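Chores, Mostly Unfinished: a gallery from the Lillo open workshop

April 2019

My mother's test for any new machine was whether it could be left alone with the laundry. The washer passed. The dryer passed on probation, after an incident with a wool jumper that the family still can't discuss at Christmas. Everything since has failed, including me.

I took that test along to the open workshop at Lillo, where a handful of small outfits and one very patient teacher had agreed to let visitors watch robots try to do jobs. Not dances, not backflips. Jobs. The invitation promised "household and light shop-floor tasks", so I wore my good shoes and brought a mental list: socks, dishes, the drawer with the batteries in it, and flat-pack furniture, in ascending order of cruelty.

Marlina Santoso, who ran the day, met me at the door and took the list off me straight away. Socks were out. Cloth, she said, is where people in her line of work go to be humbled, and she'd been humbled enough in September. Dishes were a maybe. The battery drawer made her laugh for longer than I thought it deserved. What she had plenty of was pegs and holes — the toddler's game, put the round one in the round one — and she didn't want to hear any jokes about it until I'd watched for an hour.
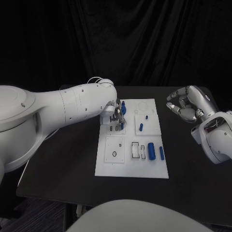 I lasted 90 minutes, and I have fewer jokes than I started with. A person putting a peg in a hole does a good deal of cheating. You miss by a hair, you feel the rim, you wiggle, you swear a little, and in it goes while you're thinking about lunch. Take away the feeling and the wiggle and you're left with something like threading a needle in oven mitts. Emiliano Cervantes spent 13 years on an assembly bench at a pump shop before he moved over to this work, and he reckons half of what he did with his hands in those years he couldn't describe to you now. He has tried. There's a notebook. It says "jiggle" a lot.

The scoring at Lillo was kept on a whiteboard and was refreshingly rude. On the peg job, the best team of the day got 70 per cent of its tries home without help. Rohani Yeoh from Khoo pointed out that a kid at daycare would beat that, and would also eat one of the pegs, so it depends on what you're measuring. Her own team came second and she'd like that mentioned.

Speed is the other sore spot. Most videos of this sort of thing are sped up, with a tiny note in the corner that you find on the third viewing. In the room there's no such mercy. I went for a coffee during one attempt, had a chat with a man about gutters, came back, and had missed nothing of substance. To be fair, that's also how my brother-in-law puts up shelves.

Would a shop floor want one? Soledad Insaurralde manages the line at Ternico, where they build door closers, and she came to find out. Her answer was a careful maybe. She doesn't need a machine that can do everything. She needs one that does the same dull fitting job through the night and stops politely when it gets stuck. Stopping politely is apparently quite hard. Her current equipment stops by crushing a bracket.

And the home? Aníbal Arruda of Ketov gave the short talk at the end and was asked, by a woman in the front row with a toddler on her hip, when she could have one that empties the dishwasher. He said he'd stopped giving dates. She asked about the cutlery basket alone. He said he'd stopped giving those dates as well. She got the biggest clap of the afternoon.

I drove home feeling oddly well disposed to the lot of them. Then I matched socks for the better part of an evening and ended up with 2 left over, both black and plainly unrelated. My mother rang to ask how it went. I told her they were working on pegs. "Well," she said, "they could start with the ones on the line."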